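Jolent canteen kiosk, month four with the arm. People keep asking me what it's like so okay, thread time (5 posts, I'll try to keep it short!)

1/ I run the snack counter on the second floor at Morkuna. Used to be me and a cart, start at 6 am, 564 items on a normal day, all picked and bagged by hand. My wrists had opinions.

2/ Now the arm does the picking and I do pretty much everything else: ordering, dates, allergies, the guy who wants his change in quarters. We call it Terau because that's what the software is called and we never came up with anything better.
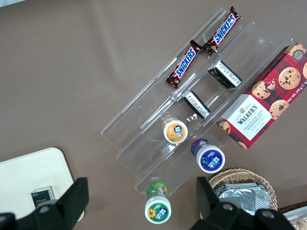
Snickers up top, Walkers shortbread in front, little drinks by the stand.

3/ Biggest change for me is the layout. I used to set things out so they looked nice. Now I think about what two fingers can get hold of, and I've moved the same display so many times this August. My coworker on lates moves it back (we're in talks).

4/ Sandwiches were the part I worried about. Soft bread, tight plastic wrap, a grip that's built for boxes... I spent a whole afternoon with the settings before I'd let it near the lunch orders. I still check every triangle before it goes in a bag, and I told my manager I want that check written into my job, with the minutes for it.

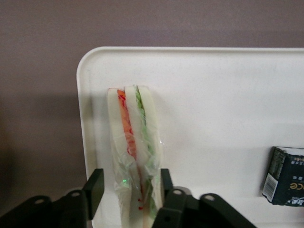

Reply from Hägglund: ok but did they cut anyone's hours when it came in? At our place they said "no changes" and then the early shift just vanished from the schedule.

5/ Fair question. Same four of us, same hours so far, but the early start moved to 7:30 and one of us lost the early bonus over it. She's still mad and I would be too. We've asked for it back in writing, still waiting to hear.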